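青少年晚间活动项目,家长要不要每周到场?

楼主:mirnach_妈妈
发表于 2024年4月21日

各位好。我的中文不是母语,写得慢,如果有不清楚的地方请指出来。

我儿子13岁,学校建议他参加 Gratum 青少年项目。他没有犯过大的错误,主要是逃课,还有一次和同学打架。项目一共六个月,每周两个晚上,其中一个晚上要求家长也参加。我的问题是:家长缺席几次以后,孩子会不会被取消资格?报名表上只写了“应当尽量出席”,我不知道“尽量”是多严格的意思。

2楼:北窗
我女儿去年八月开始的。我缺席了三次,没有人取消她的资格,但是辅导员打了电话,问我家里有没有困难。口气很客气。你可以先和他们说明你的工作时间。

3楼:Jolto老住户
我不太同意楼上。每一个点的做法不一样。我们在 Jolto 这边,缺席两次就要写书面说明,第三次孩子要重新排队。我认为这个规定是对的。如果家长不来,孩子在那里学的东西,回家以后没有人接着做。

4楼:mirnach_妈妈
谢谢两位。我在 Gallegos 上晚班,换班需要提前两个星期申请。如果孩子要重新排队,我会非常担心。

另外还有晚饭的问题。活动六点开始,孩子四点半才到家,他自己在家吃,然后坐公交车去。
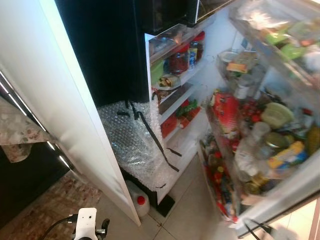
所以我想知道,公交车晚到的时候,他们让不让孩子进门?听说有的地方过了十分钟就关门,孩子只能回家,还算一次缺席。

5楼:北窗
我们那里可以进,但是要在本子上签到,写晚到的原因。一个月晚到超过两次,会和孩子单独谈话。

6楼:灰羊毛
我说一点不好听的意见。我们交了400的材料费,发下来的是一本复印的练习册,有几页还是重复的。小组讨论的时候,大孩子说话,小孩子坐着听。我儿子去了一个月就不愿意再去。我觉得学校推荐这个项目之前,应该先了解清楚。

7楼:Jolto老住户
回复6楼:材料费可以申请减免,在表格的第二页,很多人没有看到。至于大孩子说话多,你有没有向辅导员反映?我们那一组后来按年龄分开了。

8楼:灰羊毛
反映过。回答是人手不够。一个晚上大概70个孩子,辅导员没有几位,怎么分开?

9楼:北窗
人手确实是问题,这一点我承认。可是我女儿现在愿意在早饭时和我说话,以前是不说的。也许是项目的作用,也许只是她长大了一岁,我不能肯定。

10楼:mirnach_妈妈
我今天给 Mirnach 的办公室写了邮件,问了缺席、晚到和材料费减免三件事。我还问了能不能由孩子的姨妈代替我参加。收到回信以后,我会把内容贴在这里。

11楼:Jolto老住户
姨妈可以代替,但是要先交授权书,本人签字,最好带原件去。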